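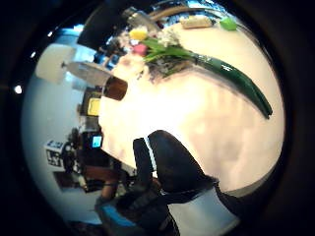

Artificial flowers on a white tabletop.

Oct 9, 2026

We use cookies to remember your preferences. By continuing to read you accept our cookie policy.

I stopped drinking coffee after lunch in April. I had been sleeping badly for most of the summer and had already tried a new pillow and going to bed earlier, which only meant I lay there longer. Coffee was the one thing I hadn't touched, so to speak. I was having four a day, the last at my desk in the late afternoon.

The rule I settled on was no caffeine after 12. I didn't want to give it up altogether. The morning cup is the part I enjoy, and I've read enough about withdrawal headaches to leave that alone. Caffeine hangs around in the body for hours, longer in some people than others, and I suspect I'm one of the slow ones.

The first week was dull. I was flat by mid-afternoon and ate more biscuits than I should have.

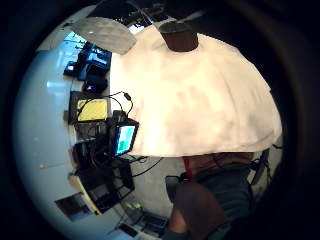
By the second week the flatness had mostly gone and I was falling asleep before I'd finished a chapter. I still woke at night, but I went back to sleep again, and that was the real change for me.

For the afternoons I needed something hot. I tried the Gollo decaf first. It's fine with milk and a bit thin without it. Then I moved on to Bistau, a roasted chicory blend that comes in a brown bag and tastes faintly of burnt toast. I've grown to like it. A bag costs me $9 and lasts well over 12 days if I'm the only one drinking it. Herbal teas I can take or leave – peppermint is all right after dinner.

I kept a notebook for the first couple of months, just bedtime, waking time and what I'd had to drink. I don't think it proves much. The weather was cooling down over the same stretch and I was walking more, so some of the credit may belong there. I did slip a few times, usually when visiting, and on most of those nights I was awake past one.

If you're on medication or your sleep is really poor, see your GP before you start fiddling with things on your own. Mine asked about caffeine before anything else, and I was a little embarrassed by the answer.

Next I want to look at chocolate. I have a couple of squares of dark most evenings and I've never considered it as part of the total. I'll leave it out for a fortnight and write down how it goes.

Recent posts
Flukau porridge oats, cooked three ways
Is the Jang water filter worth the bench space?
Lunches that keep until Thursday's shop
Cutting back on salt without noticing much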